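Worktop height when one of you is tall

kauko_o
We're redoing the kitchen in January and can't agree on worktop height. I'm tall, my wife isn't, and the fitter wants to put everything at the standard 90 cm because that's what the Ranetti base units come to with their own legs on. I get a sore back after chopping for any length of time. Has anyone gone higher and regretted it?

Uvlow_Ann
We went to 95 and I wouldn't go back. I'm the shorter one and I got used to it in a week or two. The only thing I don't like is stirring a big pan on the hob, as I can't see into it properly.

vilho.v
I'd be careful. The worktop isn't the problem for most tall people, it's the sink. You're working at the bottom of the bowl, so your hands are a good bit lower than the surface. Raise the sink run and leave the rest alone.

kauko_o
Hadn't thought about the sink. It's on the same run as the hob though, so a step in the worktop would fall right between the two.

E_Ardeleanu
A step in the worktop is a nuisance. You can't slide anything along and the joint collects crumbs. We had one in the old flat in Zakenholm and I spent 17 years wiping it out with a knife. Pick one height and get a shallower sink bowl.

vilho.v
Disagree. A shallow bowl splashes everywhere and you can't get a roasting tin in it. The step is fine if the fitter finishes the end properly.

E_Ardeleanu
Ours was finished properly. It still collected crumbs.

Nordin18
Does all the prep have to happen on the units? We left ours at 90 and put a long table in the middle of the room for chopping and rolling out. It's higher than a dining table and I do nearly everything on it. Square legs, no drawers, nothing to bang your knees on.

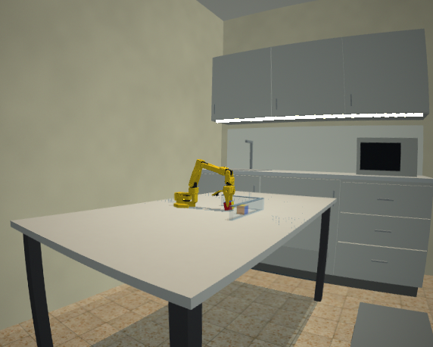 The table top was 2,040 from the joiner in Kuusisto, delivery included, so it wasn't cheap, but it was still less than changing all the units. You do need the floor space. I'd want a metre clear on the side where the oven door opens.

Uvlow_Ann
A metre is tight if two people are cooking. Ours is a bit more than that and we still bump into each other.

kauko_o
Thanks all. We've got the room for a table if the dresser goes — that'll be a separate argument. I'll ask the fitter what longer legs on the Ranetti units would cost as well. Do the plinths still fit?

vilho.v
No, you'd need taller plinths. Ask him to price those at the same time.

Related topics
Oiling a beech worktop: how often?
Ranetti drawer runners sticking (9 replies)
Sink under the window or not
Removing old tile adhesive from plaster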